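August 13, 2023. Brorkcombe gripper, jaw closing fault

Sunday, so I had the bench to myself and a whole pot of coffee, and I finally sat down with the fault that has been bugging us since the Segura parts went in. For anyone catching up: on soft items the hand-held gripper reports a full close while the jaws are still open by a good 8 mm. The log says "closed", the fabric slides out, and the session gets marked as a good pick when it was nothing of the kind. I went through 58 picks from the clothing set and 9 of them had it. That's far too many to blame on clumsy hands (mine included!).

I started with the encoder, which was the wrong place to start, and I lost most of the morning there. Swapped the cable, swapped it back, cleaned the connector, swore a little. The counts were lovely and steady the whole time.

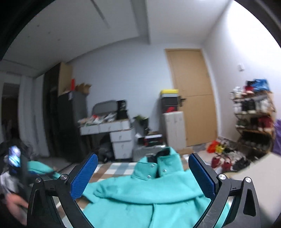
After lunch I went after the linkage, because the only thing between the encoder and the pads is those arms and their pivots. If a screw backs out even a little, the encoder side can travel its full stroke and the jaw lags behind it. You'd never catch it by looking with the jaws wide open like that over the turquoise jacket, all four silver pivot screws sitting there as innocent as can be. So I pushed on each pad with a thumb, through the blue texture, and the left one rocked. Lower screw, nearly a quarter turn loose. The right side was solid.

Put threadlocker on all four while I was in there, and left the Vorkitz firmware alone. Ran 300 empty cycles and the gap at close stayed put. Fleece is next, once the threadlocker has had its night.

Still to do: pull those 9 picks out of the Sunorside upload before anyone trains on them, and add a thumb test to the start-up sheet. If you borrow the gripper before I'm back, please push on both pads first and write down what you feel.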